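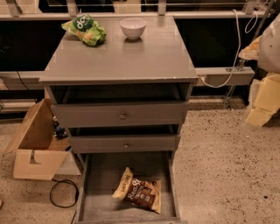
When does the Karport bulky pickup start?
In February, on the Cronin side of town first, with the Stullenen side to follow once the trucks finish there.

Karport is bringing back curbside pickup for old furniture, and this time it won't cost residents anything for the first 3 items. The town quit the service after the old hauling contract ran out, and since then people have had to drive their own stuff out to the transfer station or pay somebody with a truck.

New contractor is Grindard, which already does the regular trash route on the north end. The deal covers two pickup rounds, one in late winter and one after school lets out. Town office says a summer round could be pushed back if the first one runs long.

How it works. You call or fill out the form on the town site, you get a pickup window, you put the stuff out the night before. Not earlier. Items left out more than a day ahead can get a warning tag, and the tag turns into a $30 charge if it's still sitting there when the inspector comes back by. Same charge for putting out things that aren't on the list.

What they'll take: dressers, nightstands, tables, chairs, bed frames, bookcases, desks, couches without a pull-out bed. Mattresses are still a no, those go through the state drop-off like before. No appliances. No TVs. No building scrap, so if you tore out your kitchen cabinets you are on your own. Glass tops have to be taken off and taped up with the word GLASS on them.

Drawers should be empty. Crews last time found paint cans, batteries, in one case a full drawer of old fishing weights, and the whole load had to be sorted by hand at the station. Grindard says its drivers will pull a drawer or two and if there's anything in them the piece stays on the curb.

Anything past the 3 free items gets billed at the station rate. Apartment buildings have to sign up through the landlord or manager, one form for the whole building, and the free limit is per unit. The town said it hasn't figured out what to do about the mobile home park yet becuase the road in there is private. An answer on that is supposed to come before the sign-ups close.

The first round has room for about 900 households. After that it's a waiting list. Sign-ups are first come, and the phone line is open from 8 in the morning till 4 in the afternoon, closed over the lunch hour. The form is up all the time but it was down for part of the morning when this was written, so keep trying or call.

Pieces in decent shape may not go to the landfill. The resale shop on Cronin Street gets first look at the load when the trucks come in. Solid wood is what they mostly want, chipped paint is fine, scratches fine, they sand and repaint in the back room. Missing drawers is a maybe. Particle board that's swelled up from water, they won't take it. Smoke smell, also no. Upholstered stuff they pass on completely since the bedbug trouble a couple of winters ago.

If you'd rather bring something to the shop yourself you can, and it doesn't count against your free items. Use the side door. There's a bell. Don't leave things on the sidewalk after closing, the shop has been ticketed for it and would like to not be again.

Streets on the Cronin side go first, that's everything between the river and the rail line. Stullenen side after that, including the hill streets, where the trucks will need cars off the uphill side of the road on pickup day. Signs will go up ahead of time. Cars left there can be towed, though the town says drivers will knock first if they can tell which house it is.

Snow could change things. If there's a parking ban on, pickup is off and your window moves to the next open one automaticly, no need to call. Bring the stuff back in if you can. Wet couches get refused, they weigh too much for the lift.

Regular trash and recycling stay on the same schedule through all of this. Yard waste is a separate program and starts up again in spring, dates not set.

Questions go to the public works desk at the Karport town office, not to Grindard. Their dispatch line can't look up your window and has been getting calls already.

We'll post the street list once the town puts it out.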